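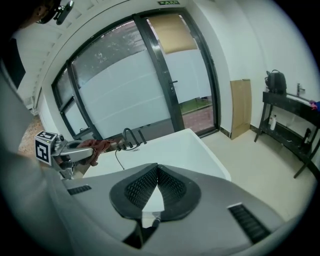
Review: hand-held gripper demonstration, open day at Unenell
Oct 28, 2020

I visited the open day because our cleaning company is thinking about automation, and I wanted to hold the tool in my own hands before I believe a brochure. The visit was free, but you must register.

Svenja Gruber led our group. She explained that a person does the job with the gripper first, and the robot learns later from the recordings. The task was wiping with a cloth rag near a sink. Each visitor could try it for up to 15 minutes.

The good points: the jaw holds cloth better than I expected, and after a few tries I could fold a rag over my own hand. The body is large, though, and my wrist became tired quickly. With small hands you will feel it even more. Picking up a flat cloth from a smooth surface was for me the hardest part, I needed many attempts.

I asked about the price. They rent a pair for 228 dollars per week, and to buy it costs 2000. The training course is another 200. For a company of our size this is too much now, but I will ask again in April.

Four stars from me. One star is missing for the weight.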